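Workshop Tips: Cables, Grippers and Small Parts on a Two-Arm Bench

Posted July 24, 2020

We run a pair of small robot arms at the Rivport shop, mostly for sorting and handing over little plastic parts. In January the left arm stopped in the middle of a handover and let its wrist sag onto the table. The part was fine. The cable plug at the wrist had worked itself halfway out, and the arm lost its signal every time it reached far to the right. It took us two evenings to find, so these are the things we now do differently.

Leave slack at the elbow. Our cable had been tied tight along the whole arm because it looked neat. With the arm folded there was plenty of length. With the arm stretched out there was none, and the pull went straight to the plug. Now there is one tie on the forearm and a wide loop past the elbow. Move the arm by hand through its full reach, power off, before you trim the tie.

Don't crank the tie down. It should hold the cable in place and still let you turn it with two fingers. We use the plain nylon ones from Omisell, which come in bags of 1000. They get brittle near a window, so keep the bag in a drawer. 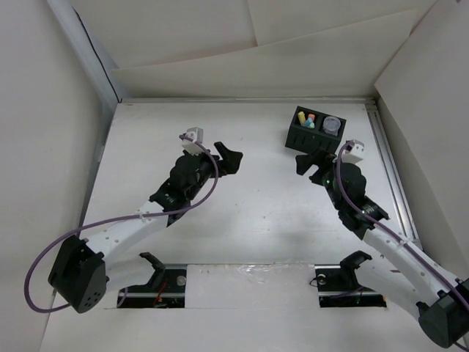
Park small parts in a divided tray and keep the tray out of the handover area. We used to scatter parts near the middle to save travel. One got caught under a wrist and the motor pushed against it until it overheated. A heavy tray is better than a light one. If yours slides, put a bit of rubber shelf liner under it.

Run slow after any repair. We set the speed to 50 percent and let the job go through 60 cycles before turning it back up. The January fault would not show itself in the first few runs. It came back on the longest reach, and only after the arm had been working a while.

Keep your hands out. This sounds obvious, and I still got a pinched knuckle reaching in to straighten a part while the program was paused. Paused is not off. The motors are holding, and they will move again as soon as somebody clicks. Hit the stop switch first, then reach. If the arm needs to be lifted, support it under the forearm before you cut the power, or it will drop. 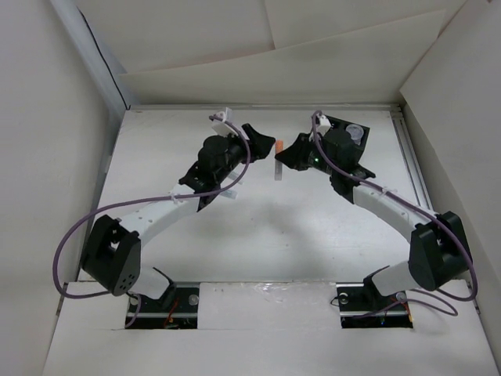 Handovers need a longer wait than you think. Ours had the first gripper opening as soon as the second began to close, and slim parts fell or came away crooked. We added a short hold with both grippers closed. It costs a little time per part and we drop far fewer. Wipe the finger pads with rubbing alcohol once a week — dust makes them slick.

Check the openings at the base. Wires that hang loose there can rub on the metal edge. Look for shiny or flattened spots in the covering. If you find one, replace the wire. Electrical tape will hide it and it will come back worse. Always unplug before putting a screwdriver in there.

Write down the faults. We keep a notebook next to the power strip with the date, which arm, and what it was doing. When the left arm quit, the log showed 316 good cycles since the last time anybody had touched the cables, and the same reach listed next to each of the earlier hiccups. We had written them down and not read them.

Spare cables are worth having. The Adugna ones we ordered came with a latch on the plug, and so far they have stayed put. The shop in Stulurville uses the same kind. Buy one size longer than you measure.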